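El rodillo de espuma

Me pidieron una entrada sobre el rodillo de espuma para la enciclopedia de nuestro club de Clerndale, y acepté encantada porque llevo años rodando por el suelo del salón (con alfombra, que las rodillas no perdonan). Es un cilindro, macizo o hueco, que se usa para hacerse automasaje con el propio peso del cuerpo. En inglés se llama foam roller, y mucha gente aquí lo pide así en la tienda.

Los hay blandos, duros, lisos y con relieve. El mío es un Randex de 55 centímetros, que me parece la medida más cómoda para la espalda - los cortos van mejor para pantorrillas y brazos, y caben en la mochila.

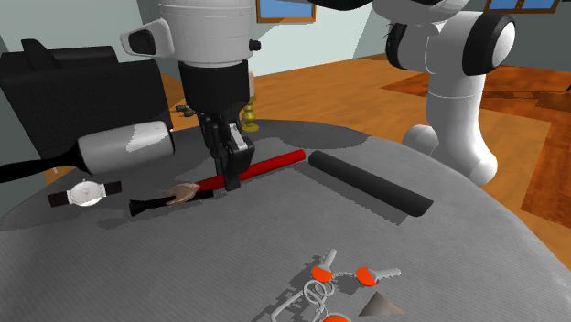 La densidad es lo que más dudas despierta entre quienes empiezan. Mi profesora, Hélène Beaudoin, recomienda arrancar con uno blando y pasar al duro cuando el cuerpo lo pida. El color no sigue ninguna norma común entre fabricantes: uno negro, como el que se ve junto a la varilla roja, puede ser firme o no tanto, así que conviene apretarlo con la mano antes de comprarlo. ¡Yo me fié del color una vez y acabé con un tronco!

En cuanto al uso, se rueda despacio, respirando, y se evita pasar por encima de las articulaciones o de la zona lumbar. Yo hago cinco minutos después de correr, casi siempre gemelos y cuádriceps. Si duele de verdad, se para y se consulta. Para limpiarlo me basta un paño húmedo con jabón suave, y lo dejo secar a la sombra.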